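**Week 4: Reading a league table in January**

Drelier Town sat third at the halfway point last season, and the local paper printed a map of the promotion route. They finished ninth. Keep that in mind while we do the sums.

A table tells you points. It doesn't tell you who has played whom. Wetholm had met 3 of the bottom four twice by New Year, a bit like being praised for your diet on the way to the buffet. 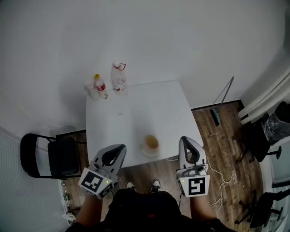 So before trusting any position, work out points per game, then split it into home and away. Sheehan Rovers look dreadful until you do this. Afterwards they look dreadful away and perfectly decent at home, and their fans on the coach already knew.

Goal difference needs the same suspicion. Nurlow's was lovely, and most of it came from one afternoon against a side with a midfielder in goal for nearly all of the 90 minutes.

**For next time**

- Take any club from the handout and redo its January position on points per game.
- Mark which results came against the bottom four.
- Write one paragraph on whether you'd have sacked the manager. Supporters of the club concerned should pick another club.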